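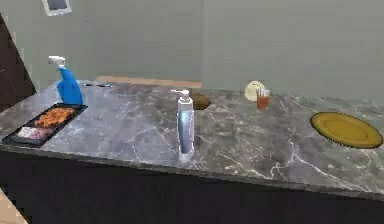 Upholstery & Mattress Cleaning FAQ

Do you do same day?
Sometimes. Call before 9 and ask. May is packed already, book early.

What does a sofa cost?
Three seater is $389, cushions included, both sides. Sectionals we quote from photos. Mattress any size, $337. Second piece on the same visit, take $40 off.

How long till I can sit on it?
Most fabrics, six hours. Velvet and thick cotton, overnight. Open a window, run a fan. Don't put throws back on while its damp.

Can you get pet urine out?
The smell, usually. The stain, depends how old. If it went through to the foam we have to take the cover off and that's a separate job. Tell us up front please.

Do you clean leather?
Yes, finished leather. No suede, no nubuck. Sorry.

What do the tag codes mean?
W = water based cleaner ok. S = solvent only. WS = either one. X = vacuum only, and we won't wet clean it. No tag? We test a spot on the back first.

Anything I can do before you come?
Vacuum if you have time. Empty the pockets and sides. Strip the bed. Please don't scrub the stain with dish soap, it leaves a residue that takes us longer to rinse than the stain did.

Do I need to be home?
At the start, yes, so we can look at the spots together. After that go run your errands.

Where do you go?
Anywhere within 40 miles of the Bivoden shop. Further out there's a travel fee, ask.

I have a Plarkis protection plan. Will you bill them?
No. You pay us, we give you an itemized reciept, you send it in.

Something came back after it dried. Now what?
Happens with coffee and red wine. Call within 14 days, we redo that spot free. Ask for Sandro Testa, he does the call-backs.

Prices good as of March 31, 2026.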